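How to set up a wire basket for bottles and jars

An open wire basket is a cheap way to keep bottles and jars together on a shelf or in the bottom of a closet. The trouble is the mesh. Narrow bottles lean, small caps drop through, and anything that leaks goes straight onto the shelf. A flat panel in the bottom fixes most of this, and it takes one evening to cut and fit.

What you need

A rectangular wire basket
A flat panel for the floor, thin enough to cut at home
A second panel if you want an upper level
Tape measure, pencil, utility knife and a metal ruler
Fine sandpaper
The bottles and jars you plan to store

Measure the basket

Measure inside the basket at the bottom, from wire to wire. Many baskets are narrower at the bottom than at the rim, so don't use the size on the label. Ours came from Pronwood and the label was off by nearly 12 mm. Take 2 mm off each measurement so the panel drops in without bending.

Cut and fit the floor

Mark the panel and score it along the metal ruler with several light passes, then snap it or cut it through. Sand the edges. Round the corners slightly if the basket has curved wires there. Set the panel in and press on each corner. If one lifts, sand a little more off that side.

Put the basket on a table while you work. You can see into it from above and reach the back without leaning over.

Try the layout

Empty the shelf and wipe everything down before it goes in. Hold each container over its spot before setting it down, and start with the back row.

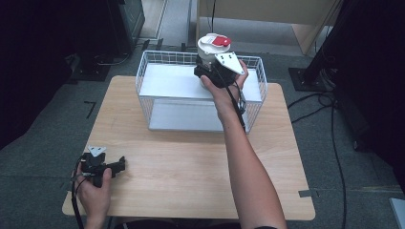
A white container with a red cap held over the rear of the basket.

Tall bottles go at the back and low jars in front. Leave a finger's width between containers so you can lift one out without pulling its neighbor along. Turn the labels toward the side you will be reaching from.

If you use a second panel near the rim, check the height first. Stand your tallest item on the floor panel and measure up from there. Anything taller than the gap has to go on the upper level or somewhere else. Keep the upper level for light things. Katia Pagano put six full jars on hers and the panel bowed by December.

Load it and move it

Carry the basket to the shelf empty, then load it there. Once it is full, slide it with both hands on the short sides. Don't lift it by one edge.

Cleaning

Take the panels out every couple of months and wash them in warm water with dish soap. Dry the wires with a cloth, especially where they cross. Let the panels dry fully before you put them back.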